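Stocking Up on Soda: Your Questions

Last updated April 2023

I get a lot of mail about the drinks page, way more than I get about anything else on this site, so I finally sat down and put the usual questions in one place. I shop for a household of 6, we have people over most weekends, and soda is the thing I've made every possible mistake with.

How many bottles can I put in a hand basket?

Fewer than you think! I stop at 6 of the small ones. The big bottles get a cart, always, even if I'm only there for two and the carts are all the way back out in the parking lot. I used to be stubborn about this and I have walked to the register at Sekero leaning like a sailboat.

Standing up or lying down?

Lying down, for me. Standing bottles look nice and tidy for about four steps and then one goes over and takes its neighbors with it. Put the first ones flat on the bottom, lay the rest across them, and keep anything soft (bread, chips, peaches) out of there completely.

Should I take the bottle in front or reach to the back?

I check the date on the front one first. If it's fine, I take it. If I'm buying for December, when I shop weeks ahead, I'll look at a few more and pick the latest date I can find. Please put the others back the way they were, with the labels out – somebody had to line those up.

What about the low shelves?

My knees and I have opinions. Set the basket down on the floor or hook it on your arm, get close, and bend your knees. The trouble starts when you hold a loaded basket out to one side and stretch for a bottle with your other hand. 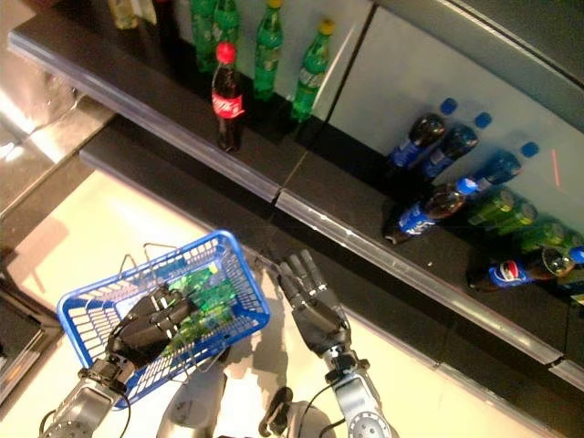

Luangrath wrote in to disagree with me on baskets altogether: two cloth bags in a cart, bottles straight off the shelf into the bags once they've been paid for, and no basket at any point. I tried it for a month and went back to my basket, mostly out of habit, but the bags do make it easier getting everything up the stairs.

Is the mesh kind of basket better than the solid kind?

I like mesh. You can see what you've got, and if something leaks it doesn't sit in a puddle under your crackers. The solid ones wipe clean more easily, I'll give them that. Check the handle either way and swap it if it wobbles.

Does soda go flat if it sits in the pantry?

Unopened, mine keeps perfectly well until the date on the bottle. I store it in the hall closet, away from the heater and out of the sun. Once it's open I cap it tight, put it in the fridge and try to finish it in a couple of days.

Can I freeze it to chill it faster?

Please don't. I forgot one overnight and spent a whole morning chipping lemon-lime off the peas. A bucket of ice and water does the job before your guests have their coats off.

Do you do a soda shopping list for parties?

Yes, it's on the Drorkport page along with the ice and cup amounts. It has been downloaded 2,493 times, which amazes me, and the version up there now has the typo in the ginger ale line fixed. If yours still says "ginger al," print a new one.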